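Snacking in Shared Houses: What Students Eat Between Meals and Who They Say Ate It

Module project report, Hildale College
Submitted Oct 10, 2020

Background

The project began as a study of student nutrition and became, by the second week, a study of student accounting. Our original question was whether people in shared houses eat proper meals. The answer was no, and that left us with most of August to fill.

We chose snacks. Food bought by one person and kept in a shared kitchen has an odd legal status, and we wanted to know how households manage it.

Method

We sent a questionnaire to 50 students renting in Claltthorpe and Ledasen. Each house was also asked to keep a food diary for 15 days, noting what was eaten outside meals, at what hour and who had paid for it. The diaries came back in mixed condition. One was written on the back of a gas bill. Another stopped after two days with the word "crisps" and was never resumed.

We had planned to weigh the packets before and after, but the scales belonged to a house that had stopped speaking to us.

Findings

Most snacking happened late in the evening, which will surprise no parent. Biscuits were eaten fastest, then crisps, then anything a relative had posted. Fruit appeared in the questionnaires far more often than in the diaries. We have treated the diaries as the more reliable source.

On ownership, seven houses had a written rule about shared food. In all of them the rule was on the fridge, and in most of them the snacks were kept somewhere else. Labels did slow people down a little, though one respondent admitted to eating a yoghurt and then moving the label to a different yoghurt.

The house on Abubakari Road had given up on the kitchen altogether. Its tenants kept their food in their bedrooms and reported far fewer arguments — and a good many more crumbs.
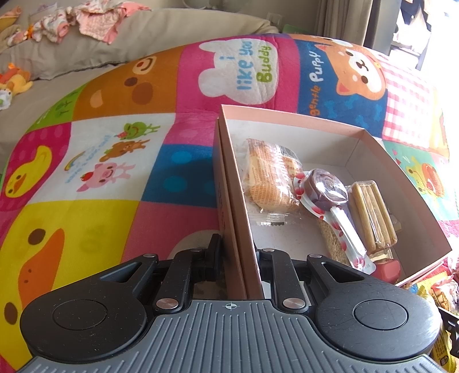

Boxes of single packets did better than large bags in every diary we could read. A packet has an end, and people mostly stopped when they reached it, or at least paused long enough to write it down. With a large bag the entries became vague ("some", "a bit more", "rest").

Limitations

Respondents knew we would read the diaries, and it shows. We also forgot to ask about toast, a serious gap. Two of the houses in Ledasen shared a back garden and possibly a freezer, so their results should not be treated as separate.

Further work

A longer study might cover the exam period, when one house told us that "the rules are off". We would bring our own scales.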